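Are the Machines Ready for the Packing Bench?

By Kyung-tae So

My mother folded boxes for a living, first at the Kerslake mail-order house and later at Nonimholm, and she used to say that anybody could learn it in a morning and that it took a year to get any good. I have been thinking about her a great deal lately, what with every second person I meet telling me that robots are going to be doing all our chores before long - the laundry, the dishes, the packing and the sweeping up. I would love that, I really would! But I have spent enough of my life on shop floors to want to talk it over first.

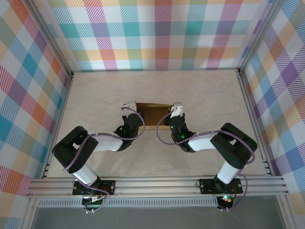 Page 11

Start with the box, which seems like the easiest chore in the world. You take something flat, you lift the sides, you tuck in the flaps, and there you are. My mother could do it while telling you what was wrong with your haircut. What her hands knew, though, was how much the cardboard would give, and that a damp January morning made it floppy while a dry one made it crack along the crease. She never looked at a flap when she tucked it. She felt for it, and if it caught she backed off a hair and tried again without losing her place in the story.

Two arms are a fine beginning, and I am glad to see people working with two, as so many of our chores need one hand to hold and the other to do. Still, a machine has to find the edge of a thing lying flat on a table and get under it, and anyone who has tried to pick a playing card up off a counter knows what a nuisance that is. Steel parts keep their shape while you think about them. Paper, towels and cardboard don't.

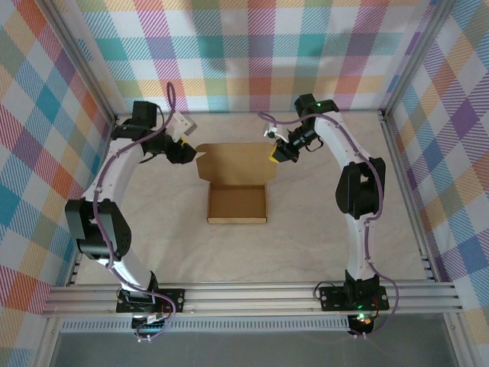
I also worry that we judge these things by their best day. When I was a supervisor at Itwood we had a new hire do 20 boxes in front of the boss without one mistake, and then watched him struggle through the rest of the week, poor fellow. A packing bench wants the same box in the middle of the afternoon that it got first thing, and when a lid goes in crooked it wants somebody to notice.

So my answer is not yet, with a good deal of affection in it. I would put a machine on a single size of box, on a clean bench, with a patient person close by, and I would be happy to have it. I would not send it into my kitchen, where the drawers stick and the grandchildren leave marbles on the floor. Ask me again when one of them can tuck a flap it can't see, and I'll gladly come and watch.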